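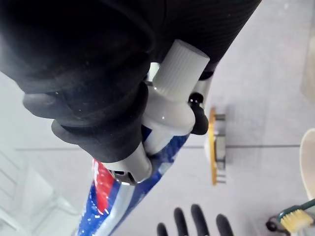
Kotlow Adds Compact Stone-Top Vanity to Verilgate Bath Line

March 2018. Kotlow today released a compact vanity for small bathrooms and guest suites. The unit pairs a gray marble countertop with a white rectangular undermount sink and a dark charcoal two-door base. The stone overhangs the doors slightly. A matte black single-lever faucet is fitted at the back edge.

The counter was planned around items in daily use: a toothbrush mug to the left of the basin, and a clear strip in front of the sink long enough for a tube of toothpaste laid flat.

"Most complaints we log concern counter space," said Raluca Grecu, product manager. "The front strip was widened by 10 mm in February."

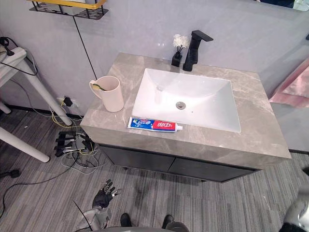
Availability

The vanity ships to 80 dealers. Replacement sinks and faucets are sold separately. Trade inquiries go to Encarnación Goicoechea, dealer sales.

Recent releases
Kotlow names Clultus as stone supplier
Verilgate wall shelves: revised load table
Chaimongkol showroom reopens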